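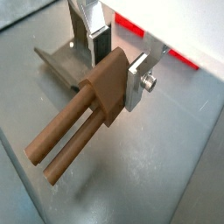
Mustitico ist mein Sammelsurium aus Steckteilen, Blöcken und Haltern samt den Aufnahmen davon, und dieses README soll erklären, was drin ist und wie man damit arbeitet, ohne mir jedes Mal schreiben zu müssen (schreiben dürft ihr natürlich trotzdem!). Angefangen hat es mit einem Karton voller Reste, von denen ich mich nicht trennen konnte. Inzwischen gibt es Namen für die Teile, eine Tabelle und sogar so etwas wie Regeln. Am liebsten mag ich die Gabel, also das braune Stück mit den zwei runden Zapfen, die parallel aus dem Klotz kommen. Der Spalt dazwischen ist schmal, die Enden sind flach und haben eine kleine Fase, und genau über diesen Spalt habe ich beim Beschriften mehr nachgedacht als über den ganzen Rest. Gehört er zum Teil oder zum Hintergrund? Bei mir: Hintergrund. Wer es anders braucht, muss die Masken selbst zumachen.

Was drin ist

Die Sammlung umfasst 1.203 Aufnahmen und eine Teileliste. Die Liste ist eine einfache CSV-Datei mit Semikolon als Trennzeichen, Umlaute in UTF-8. In der Spalte "name" steht mein Rufname für das Teil, in "form" die Grundform, in "farbe" die Farbe und in "notiz" alles, was mir beim Eintragen sonst noch durch den Kopf ging. Die Notizen sind sehr unterschiedlich lang. Bei manchen Teilen steht nur ein Fragezeichen, bei der Gabel fast ein Aufsatz.

Die Rufnamen, die am häufigsten vorkommen:

gabel — braun, zwei Zapfen, am anderen Ende spitz zulaufend wie ein kleines Hausdach
stern — grün, Prisma mit Sternform
hellblau — rechteckiger Block, blasses Blau
dunkelblau — rechteckiges Prisma, wird gern mit hellblau verwechselt, wenn das Licht schlecht ist
schaum — der dicke orangerote Block mit den Löchern
wiege — schwarzer Halter mit Grundplatte und Rückenteil

Das Schaumstück stammt aus einem Zuschnitt von Tultness. Die Farbe heißt dort "Koralle", was ich beim Bestellen sehr viel zurückhaltender in Erinnerung hatte. Jetzt ist es eben knallig, und ich habe mich damit angefreundet.

Beschriftung

Ich beschrifte immer das ganze Teil, auch wenn etwas davor ist. Verdeckte Ecken schätze ich und setze dann in der Spalte "sicher" ein "n". Löcher im Schaum bekommen eigene Einträge, auch die kleinen. Steht ein Teil auf dem Schaum, heißt es "auf", steckt es in einem Loch, heißt es "in", und wenn ich es beim besten Willen nicht erkennen kann, heißt es "bei". Das klingt nach Kleinkram, aber bei den hohen Prismen ist der Unterschied von der Seite oft kaum zu sehen, und ich wollte nicht raten. Ein leeres Feld bedeutet übrigens, dass ich noch nicht dort war. Es heißt nie "nein"!
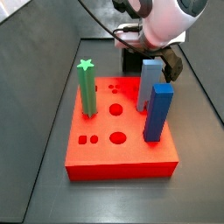

Aus der Runde in Unstead kam der Einwand, man solle die Löcher nach ihrer Form benennen und auf keinen Fall durchnummerieren, sonst wisse nach dem ersten Umdrehen des Blocks kein Mensch mehr, wo vorne ist. Die drei kleinen runden Löcher, die so eng beieinander liegen, könne man doch einfach "Dreier" nennen, dann habe man gleich einen festen Punkt zum Ausrichten. Das fand ich so einleuchtend, dass ich an einem Dienstag die halbe Tabelle umgeschrieben habe. Falls ihr irgendwo noch auf "loch_a" oder "loch_b" stoßt: Das ist ein Überbleibsel aus der alten Fassung, bitte melden.

Was gut geht und was nicht

Für Farb- und Formübungen taugt die Sammlung nach meiner Erfahrung prima. Die Farben liegen (bis auf die beiden Blautöne) weit auseinander und die Umrisse auch. Schwieriger wird es bei allem, was mit Maßen zu tun hat. Ich habe keine Maße eingetragen und werde das vermutlich auch nicht nachholen. Zum Rot noch ein Hinweis: Die Oberseite vom Schaum kann auf Bildern heller oder kräftiger wirken als die Vorderseite, stellenweise glüht die Farbe fast ein bisschen. Ich habe nichts daran korrigiert. Wer Farben nach Zahlenwerten sortiert, sollte für den Schaum einen großzügigen Bereich ansetzen.

Beim Material bin ich bewusst sparsam geblieben. Ich hatte anfangs eine Spalte dafür, aber sobald man anfängt, matt und lackiert und gebeizt auseinanderzuhalten, wird man nicht mehr fertig. Die Spalte ist raus.

Halter und Kleinteile

Die Wiege war ursprünglich für etwas ganz anderes gedacht, nämlich als Ablage für Lötzubehör. Sie kommt von Akyol und hat oben im Rückenteil diese schöne hohle Rundung. Ich führe sie in der Liste als eigenes Teil, mit allem, was daran festgeschraubt ist. Schrauben bekommen also keinen eigenen Eintrag, egal wie deutlich man sie erkennt. 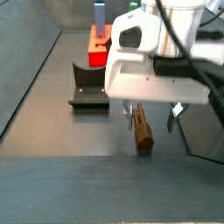 Dasselbe gilt für Platten und Winkel, die fest zu einem Teil gehören: ein Teil, ein Name, eine Zeile. Lose Sachen dagegen werden immer einzeln geführt, auch wenn sie direkt nebeneinander liegen. Bei der Gabel gibt es zusätzlich die Spalte "lage", dort steht "zapfen_oben", "zapfen_seite" oder "zapfen_unten". Den Sonderfall, dass sie schräg liegt, habe ich unter "zapfen_seite" einsortiert. Darüber kann man streiten, und ich habe es mir selbst auch schon zweimal anders überlegt.

Schatten zähle ich nie zum Teil. Gerade bei dunklen Sachen wie der Wiege sind sie am unteren Rand gern mal im Weg, da bin ich mit der Maske lieber etwas knapp geblieben.

Offene Punkte

— hellblau und dunkelblau in den älteren Einträgen noch einmal gegeneinander prüfen
— 40 Zeilen ohne Notiz, da fehlt mir bisher schlicht die Lust
— einheitliche Schreibweise für "orangerot", derzeit gibt es leider auch "rotorange"
— die Einbuchtung an der Vorderkante vom Schaum: Loch oder Kante? Ich tendiere zu Kante

Nutzung

Nehmt es, ändert es, gebt es weiter. Ich freue mich über einen Hinweis auf Mustitico, bestehe aber nicht darauf. Korrekturen bitte als ganze Zeile aus der CSV schicken, dann kann ich sie einfach einfügen. Die nächste Fassung soll im Januar kommen, mit den neuen Lochnamen überall.

Diese Seite verwendet Cookies, um die Nutzung zu verbessern. Mit dem Weiterlesen stimmen Sie der Verwendung zu. Alle akzeptieren Nur notwendige Einstellungen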